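The Slow Work Behind a Simulated Kitchen

At Lundo, a small automation firm in Undudley, there is a robot cell which has no fence, no floor bolts and no emergency button. The cell is a kitchen, and the kitchen is a simulation. The arm that learns to set tables and clear them will later stand in a real test room downstairs, but first it has to pass its lessons on a computer. The people who look after this virtual cell talk about it the way mechanics talk about an old press. It has its moods, and it needs service.

I visited on Oct 9, 2019, and I expected to see mostly program code. I saw people looking at tables. A very large part of the job is to open one kitchen after another and to check if the things in it stand where a robot can learn something from them.

The cell is called Kolik inside the firm. It was built in April, and it has now 66 kitchens, all made from one set of walls, floors, counters and appliances. For each kitchen a program chooses the surface materials, the view behind the windows and the objects. The library holds 300 objects. Most of them are what you would have in your own drawers: knives, spoons, teapots, bottles, napkins. Others belong in no drawer at all, and their shapes are difficult on purpose. A robot which has only met cups and plates will treat the whole world as cups and plates.

Every new kitchen gets a first inspection before the arm is allowed in. It is done by eye, on two monitors, and it takes longer than I thought.
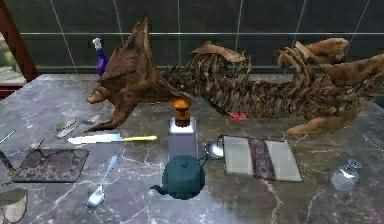
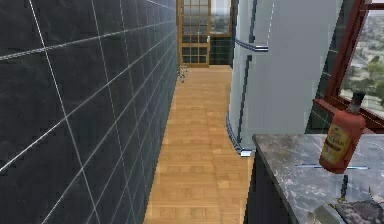
Two views from the simulated kitchen: the marble table with the skeleton model and tableware, and the passage with the white refrigerator.

The inspector begins with contact. Does each object rest on the surface, or does it hang a hair above it? Does one thing go into another? In a simulation two solid bodies can share the same place, and when the physics starts, they push each other away with great force. I was shown an old recording in which a soup ladle left the table and went through the ceiling. The repair was small. The collision shape of the ladle, the invisible simple body which the computer uses for touching, was too thick at the handle. It was cut into 3 smaller pieces, and the ladle has behaved well since then.

Collision shapes are the most common repair in Kolik. What the eye sees and what the gripper feels are two different models, and they must be kept together by hand. For a plain block this is easy. For anything with ribs, fins or holes it is a question of patience. If the shape is too simple, the robot learns that there is a wall where in truth there is open air. If it is too exact, the computer becomes slow and the whole night of training is lost. The team has a rule for large objects with many thin parts: first close the gaps which no finger can enter, then look at the speed, and only then open some of them again.

After contact comes light. The windows are bright and the stone surfaces are shiny, so a highlight can fall on a spoon and hide its edge from the robot's camera. The inspectors do not remove such highlights, because a real kitchen has them too. They only write them down. If the arm later fails at the same spoon many times, they want to know if the hand was wrong or the eye.

Scale is the third point, and the one that causes the most arguments. The objects arrive from different sources, and some were drawn in inches and others in centimeters. A wrong unit is simple to catch when a fork is as long as a door. It is much harder when a bottle is only a little too fat for the gripper. For this the team uses a small tool named Ristić, after the street where the first office was. It puts a model of the open gripper beside each object and colors it red if the fingers cannot close around it. Red is permitted. The arm must also learn to leave some things alone, but then the object's card has to say so.

When the inspection is finished, the kitchen runs for 2 minutes without the arm. Everything should stay still. I found this the nicest part of the day, to sit with grown engineers in front of a laid table and wait for nothing to happen. In our test a knife turned slowly, by less than the width of its own blade. The kitchen went back to the repair list, with a note about friction, and the next one was opened.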